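About Wundwood

Wundwood is a software company in Nidau. We write the part of a robot system which customers do not see: perception, motion planning, gripper control, and the tools around them. We do not build arms and we do not sell cameras. Our customers already have these, and they come to us when the robot must do something more difficult than moving a box from left to right.

The company was started by Damir Živković and Jianguo Cheng. Both had worked before with factory automation, and both were tired of programs where every position is taught by hand and one moved table means a lost morning. Their first product was a small planner for two customers. One of them still uses it, in a version we would prefer to replace.

Today most of our effort goes to the disassembly and repair of used electronics. In this field no two objects arrive in the same condition. A computer case can be missing its memory or its processor, a cable can lie over the part you need, and the same model can have a different board inside. A fixed program is of little help with that.

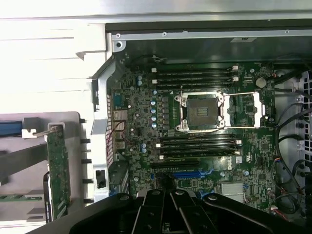

Our perception package, Galang, works from a wrist camera. It looks for the parts which stay in place on a board, such as sockets, slots and mounting screws, and calculates from them where the gripper is allowed to go. It also keeps a map of what must not be touched. Loose cables were the hardest case for us and took 296 test runs before we were content with the release in July. Thin wires against a dark background we still consider an open problem.

The planner is called Edoncombe. It receives the map from Galang and searches for a path with enough free space for the fingers and also for the body of the gripper, which is usually the part that hits something. If it finds no safe path, it stops and asks the operator. We have been requested several times to make it more brave. For now we keep it as it is.

Both packages come with a replay tool, written by Noel Catacutan. It records camera, joint and force data on one time line, so an engineer can go back to the moment where a grasp went wrong. Our own archive has 1,084 recorded runs, and every new version is tested against 400 of them before a customer receives it.

Bienvenido Malabanan leads the control group. Wilfredo Calimlim is responsible for installation and training, and he is normally the first person you will meet. If you would like to visit us, please write to him and tell us which robot and which controller you have.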